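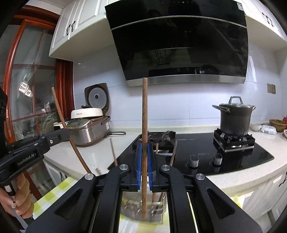 Prüfprotokoll Handgreifer-Set, Leihgerät Serano, zwei Stück
Prüferin: Ankica Petkov, Gegenlesen: Thitima Thammasiri
Datum: 29. November 2023
Ort: Testküche Pekberg

1. Fingerauflagen (blauer Gummi)
Sitz, Risse, Fett: i. O.
Bemerkung: Stäbchen aus Holz sind für mich der gemeinste Test überhaupt, lang, dünn, glatt – und die Auflagen halten sie senkrecht, ohne dass ich nachfassen muss. Toll!

2. Parallelität der Backen
i. O. an beiden Greifern, Spalt geschlossen unter 1 mm.

3. Gelenkschrauben, vier je Backe
Alle fest. Nach 1000 Hüben bitte nachziehen, Zählerstand heute 573.

4. Quetschstellen
Mit Hinweis. Die ovalen Aussparungen in den Außenarmen sind breit genug für eine Fingerkuppe. Einweisung vor dem ersten Griff, auch bei erfahrenen Leuten.

5. Handgriff
i. O. Nach 30 Minuten noch keine müde Hand, das hatte ich bei Prisik ganz anders in Erinnerung.

6. Arbeitsplatz Küche
Kochfeld: zwei Drehknöpfe vorhanden
Glas standsicher: ja, Behälter für die Stäbchen auf dem karierten Tuch
Kabel auf der Arbeitsplatte: Mangel, bitte nach hinten legen (T. T.)

7. Reinigung
Auflagen abnehmbar, lauwarm gespült, 35 Grad. Trocknung über Nacht noch offen.

Ergebnis: freigegeben mit Auflage zu 4 und 6. Ich freue mich riesig auf die zweite Runde mit nassem Besteck! Ersatzauflagen bestellt Heather Tipoki bei Lambrechts.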